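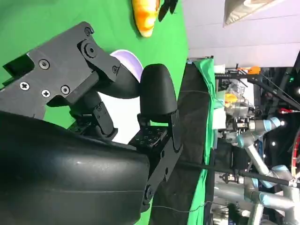
Play bread gets chewed more than anything else in the set, Oluf Steinarsdóttir writes, and any article on toy food that starts with the fruit has started in the wrong place. Point taken, bread moved up.

Toy food

Reading time: 5 minutes

Toy food (also play food, pretend food) is imitation food made for children's play. Usually small enough for one hand. Used with a toy kitchen, a shop counter, a doll's tea table, or just a patch of floor and somebody's lap. Sold loose, in net bags, in crates, or as part of a larger set with plates, bowls and cups. Not the same as display food, the kind made for restaurant windows and shop fittings, though the two get mixed up at flea markets all the time.

Bread

Rolls, slices, long loaves, a croissant now and then. Rolls are the most common shape, easy to mold and hard to break. Color runs from pale yellow to a dark orange brown, often two tones on the same piece so that it looks baked on top. Older rolls in hollow plastic have a seam around the middle. On cheap ones the seam opens. Foam rolls have no seam but pick up tooth marks, and the marks stay.

The sliced loaf is a separate type. Slices are held together by hook-and-loop dots and come apart with a blunt play knife. The dots fill up with carpet fluff and stop holding. A stiff dry toothbrush gets most of it out.

Rolls from the Hinds bakery set were sold with a split along the top so a sausage or a slice of cheese could go in. The cheese is nearly always missing from secondhand sets. Nobody seems to sell the cheese alone.

Fruit and vegetables

Apple, banana, carrot, tomato, the ear of corn. Sizes are a long-running complaint: a strawberry as big as the pear, a pea pod longer than the carrot. Some makers shrink everything to fit one mold. Others keep to real size for the small fruits and give up on melons. Halved fruit works like the sliced loaf, dots or a magnet in the middle. Magnets in sets for small children have to be fully sealed in, and a cracked piece with a magnet in it should go in the trash the same day. Don't glue it.

Meat, fish, eggs

Fried egg most of all. Flat, floppy, survives anything. The boiled egg with a lift-out yolk is liked by children but the yolk is a small part, see Safety. Fish tend to be plain outlines with a painted eye. Drumsticks and steaks show up in barbecue sets along with tongs.

Cakes and sweets

Layer cake in wedges, cupcakes, donuts, cookies. Candles on birthday cakes push into holes or stick with dots. Felt is popular here since it takes stitching well and frosting is an easy thing to fake with a wavy edge.

Materials

Wood. Heavy for its size, pleasant to hold, paint chips at the corners. Mostly turned or cut from solid blocks. Should not be soaked.

Plastic. Hollow or solid. Hollow pieces are light and cheap but water gets in through the seam or the air hole and then it won't come out. Shake test: if it sloshes, it's done. Solid soft plastic gets sticky with age, espescially if kept in a warm attic.

Felt and cloth. Quiet on a hard floor. Homemade sets are usually felt. Surface wash, reshape while damp.

Foam. Soft, light, tears. Not for children who still bite.

Salt dough. Flour, salt, water, baked slow and painted. Common school project. Goes soft in a damp room and mice will eat it.

Papier-mâché and plaster. Older doll's house food, plaster glued straight onto the dish. For looking at more than playing with.

Tableware

A set of toy food nearly always ends up needing something to sit on. Plates and bowls for play are mostly plastic, with a raised or curved rim so that round things don't roll off. Pastels are usual, bright primaries too. Tin tea sets dent and can have sharp edges, keep them on the shelf. Small china cups are sold for supervised tea parties and last as long as they last.

Plate size matters more than makers seem to think. A roll wider than the plate is no use to anyone laying a table. The Iline picnic set had this problem, bowls fine, plates too small for its own sandwich. The later version fixed the plates and shrank the bowls. Some families just use saucers from the real cupboard.

How it is used

Shop play. Food laid out by kind, a till, paper money or buttons. Prices are invented on the spot, tend to be 1,000 of something.

Kitchen play. Everything goes in one pot. Bread included. Stirring is most of the cooking.

Table play. Laying places, serving, pretending to eat, asking for more. Even very young children will hold a roll up to an adult's mouth and wait. The adult is supposed to chew.

Sorting. By color, by meal, by what goes in the refrigerator. Used in classrooms for food words and for early talk about meals. Also in language lessons for older learners, where a bag of mixed pieces saves drawing on the board.

Picking up and putting down. A plain activity for a low table: a roll, a bowl, move the one into the other, tip it out again. Shape makes the difference. Round rolls turn in the fingers, flat slices have to be slid to the edge of the table or lifted by a corner. A plain colored tabletop or cloth under the pieces helps keep pale ones easy to find. A dish with a rim can be grabbed with one hand, a flat one mostly can't.

Choosing a set

Fewer, bigger pieces beat a large bag. The Statberg market bag came with a long list of parts and half of them were garnish: lemon slices, single olives, a lettuce leaf thin as paper. Those go under the couch the first week. For a start 9 pieces is plenty, say bread, egg, a few fruits, a cake wedge, something green. Add as interest grows. Mixed makers are fine, children don't care that the banana doesn't match.

Check the box for the age mark and for whether plates are included. Box photos often show plates that are sold separate. Skotard printed this in small type on the underside for years.

Safety

Small parts first. Anything that fits all the way inside a toilet paper tube is too small for a child who still puts things in the mouth. Grapes, olives, loose yolks, candles. Then cracks, loose dots, flaking paint. Realistic pieces should be kept away from real food while children are learning which is which, and away from dogs always. Dogs like bread rolls, foam ones most. Old painted pieces of unknown age are better on a shelf, as there is no way to tell by looking what is in the paint.

Cleaning

Solid plastic: warm water, dish soap, rinse, towel. Top rack of the dishwasher only if the box says so, thin plates warp.
Hollow plastic: wipe only. No soaking.
Wood: damp cloth, dry right away, stand on a rack overnight.
Felt: cold water, little soap, press in a towel.
Foam: wipe, air dry out of the sun.
Salt dough: dry brush. Thats all it can take.

Classrooms usually clean once a week, and right away when somebody has a cold.

Storage

Open bin or shallow crate, low down. Deep boxes mean the whole lot gets tipped on the floor to find one roll. Net bags dry well but small stems and handles snag. Plates stacked separately with the bowls on top. No airtight tubs unless everything is bone dry.

Collecting

Small field, mostly doll's house food and tin tea sets. Boxed complete sets bring more than loose ones, bread with teeth marks brings nothing. Sun fading is common, reds go first, and a roll that was once brown may now be plain yellow. Makers' marks, if any, are on the underside or inside the split. Lots of pieces have no mark at all and dating them is guesswork.

Still needed for this article: homemade felt patterns, more on tin, a section on play food outside home and school. Bread section last changed Fri 8 July. Tableware to be redone in August.

Related articles
Toy kitchen
Doll's tea set
Salt dough
Display food
Playing shop
Felt craft
Picnic basket

Contact the editors | Copyright and reuse | Back to top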